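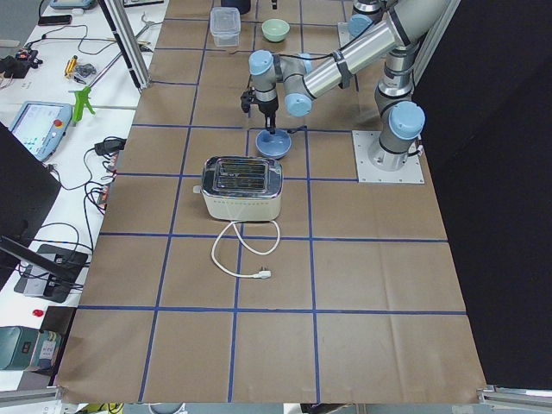
Grid drift on the two-arm table – paper or mount?

Stostbridge workshop forum > Cells and fixtures > Setup and upkeep

gridrat
24 Oct 2026
Quick one before I lose the weekend to this. Two-arm table, brown kraft paper top, dark blue tape grid. Near arm is landing short when it goes down into the blue bowl behind the toaster. Fine at the start of a shift, off by the end. Not a lot, but the fingers come down close to the rim where it should be middle of the bowl.
Taught points havent changed. Checked them on the pendant twice. Fresh paper went on in May and the tape was redone then. Is this paper creep or is my base plate moving? Dont want to pull the arm if I dont have to.

pallet_jock
Paper. You've got creases all over the near half. Every time someone leans on it, it shifts, and the tape goes with it. Arm's probably going exactly where you told it.

Ondulé
Disagree. Paper doesn't creep on its own between morning and evening. Check the base plate bolts first, five minutes' work. Ours worked loose after 2000 cycles and looked just like this – fine cold, off when it had been running.

pallet_jock
Paper creeps plenty if it's only held at the edges. His hangs over at the front. Is it even stuck down there?

gridrat
Taped underneath at the front, nothing in the middle. Bolts on the plate feel tight by hand, havent put a torque wrench on them.

Ondulé
Tight by hand means nothing. Wrench. And mark them with paint pen while you're there so you can see if one turns.

tin_lid
Before anybody undoes anything – put a dial gauge on the plate and push the arm at the shoulder, drives on, brakes off. Needle moves, it's the plate. Needle stays put, leave the bolts alone. Then same again with the gauge at the wrist.
Also what's the cable doing? If the one along the forearm is strapped too tight it'll tug at the wrist when the arm's stretched out. Had that on a Groromach cell, drove us mad.

gridrat
Black straps on the forearm, cable's fairly snug. Will look. No dial gauge here but can borrow one Monday.

Fletska_fan
Bin the tape grid. Proper printed mat, pins in the corners, done. We got ours cut to size through Fletska and never looked back.

pallet_jock
That's a lot of money to fix a loose bit of paper.

Fletska_fan
425 for ours including the pins. How many hours has he spent on this already

tin_lid
A mat won't help if the plate's moving. Find the fault then spend the money.

Ishida_line3
(user name is from my old job, nothing to do with these arms.) Try this, costs nothing. Pick one tape crossing near the arm and one right out at the far side. Teach a touch point at each, slow, closed fingers, just above the paper. Run it cold and write down the gap and the offset. Run the normal job for 25 minutes, do it again.
Both off by the same amount and same direction = paper has slid, or the whole base has.
Far one off more than the near one = something's turning, so plate or joint one.
Put a pencil mark on the table frame as well, not just on the paper, or you cant tell paper from base.

Ondulé
Good test. I'd still wrench the bolts first.

tin_lid
No, test first. Wrench them first and you've wiped out the evidence.

gridrat
Ok did the touch test this afternoon, touched nothing else. Near crossing hardly any change. Far crossing clearly off, towards the curtain side. Pencil mark on the frame says the paper hasnt gone anywhere. So not paper, sorry pallet_jock.

pallet_jock
Fair enough. Still flatten those creases.

gridrat
Then put the wrench on. Two of the plate bolts took a good bit of turn before it clicked. Paint penned all of them. Backed the forearm strap off a notch aswell. Re-ran the test, far crossing is back where it should be, but that's one run.

Ondulé
:)

tin_lid
You changed two things at once so we'll never know. Do a long run before you re-teach anything. And check what's under the plate – if there's paper trapped beneath it, it'll squash and you'll be back here in a month.

gridrat
Hadnt thought of that. Cant tell without lifting it. Long run on Monday, 173 picks in the list, will check the paint marks after and post back. Leaving the taught points alone till then.

Ishida_line3
Do the touch test at the end of that run while it's still warm, dont go for lunch first.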